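What an Open Day Should Measure
May 5, 2024

The robot disassembly cell at Olico was open to outside visitors for one afternoon in February. I went because Navton, where I work on test procedures, is deciding whether to fund a similar cell for returned office computers. My view after the visit is that the hardware is ready for a narrow job, and that the way such cells are shown to the public makes the narrow job hard to evaluate.

The task on display was work on a desktop tower lying on its side with the cover off. The arm works from overhead with a single gripper. A printed fixture stands on the bench next to the case and holds small parts in known positions, so the arm has a fixed place to go for each one.
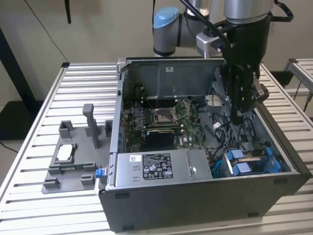
The handout gave one number, 368 completed cycles, and no definition of a cycle. I asked for one and got two different answers. If a cycle ends when the gripper opens over the fixture, a part that sits crooked in its pocket counts as done. If it ends when the part has been checked, the figure means something else and is worth a good deal more. Sampaio, the contractor that wrote the control software, logs both events. The second log was not on the handout.

A robot that picks up a part from a known pocket is old technology. The hard section is inside the case. Cables do not return to the same shape from one unit to the next. Release clips are small, and the force needed to open them varies with age and with how many times they have been opened before. A demonstration on one tower, with the cover removed ahead of time, tests very little of this. I would have traded the whole prepared run for 3 attempts on a machine pulled from a pallet.

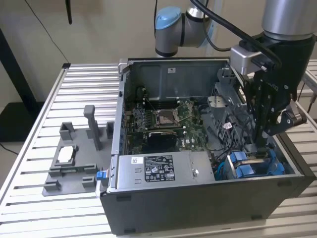

Cover removal deserves a separate mention. Olico does it by hand at another station, and its staff said so when asked. That is a reasonable division of labor. It should also be in the cycle time. The posted time was 59 seconds per part. With manual preparation charged to the same account, my estimate for a full unit came to around 378 seconds, and a trained technician is competitive with that.

None of this argues against buying. The Stindo line, which we already run, has the same gap between arm time and unit time, and it pays for itself on night shifts. I would ask any group planning an open day to post three things by the cell: the definition of a cycle, the count of failed attempts, and the list of steps done by a person. Visitors who have to write a purchase request will read that sheet before they look at the arm.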